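Rorkska Keepsake Storage Box, Archival Grade

Item no. 233
Status: in stock, ships in 2 business days

The Rorkska Keepsake Storage Box is a rigid lidded box for household objects that are kept but not displayed: inherited ornaments, christening cups, figurines, clock parts, framed miniatures, single pieces left over from a set. It is sized for a closet shelf or the space under a standard bed frame.

Construction

The body and lid are made of acid-free, lignin-free board with a calcium carbonate buffer. Corners are reinforced with metal edges and contain no adhesive. The lid is full depth and overlaps the body on all four sides, which limits dust entry and carries part of the stacking load. Rated static load on a closed lid is 40 lb. Do not exceed this figure when stacking boxes of mixed weight; place the heaviest box at the bottom.

The interior is divided by slotted panels that can be moved or removed without tools. Panels are cut from the same board as the body. Each box is supplied with unbuffered tissue for wrapping. Unbuffered tissue is suitable for silk, wool and most painted surfaces. Buffered tissue is sold separately under the Dridar name and should be used only with cotton, linen and paper. 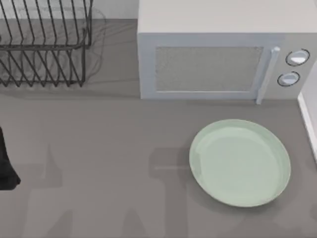 Glazed ceramics should be clean and completely dry before they are wrapped. Moisture trapped in an unglazed foot ring can stain tissue and may lead to mold in a closed box. Leave washed pieces at room temperature overnight before packing. Objects with old glued repairs should be dusted with a soft brush and kept away from water.

Labeling

A card holder is fixed to one short side. The supplied card has fields for object, previous owner, date received and condition. An inventory sheet is included for the inside of the lid. Use pencil. Ballpoint ink can transfer to tissue under pressure.

The field layout was drawn up by Margareta Olteanu for the Pokbridge range and has been carried over without changes. Cards from Pokbridge boxes fit this holder.

Compatibility

Divider panels are interchangeable with those of the Uçar medium box. Uçar lids do not fit. The older Rorkska box with stapled corners uses a narrower slot and cannot take the current panels.

Storage conditions

Keep the box off concrete floors and away from exterior walls, radiators and water pipes. Attics and unheated garages are not recommended because of temperature swings. Inspect the contents once a year and replace any tissue that has yellowed or feels limp.

In the carton

Box body and lid, divider panels, tissue, label cards, inventory sheet, assembly instructions.

Replacement cards are available in packs of 1000 for institutional customers. Opened packs of tissue and cards cannot be returned. Unassembled boxes may be returned in the original carton.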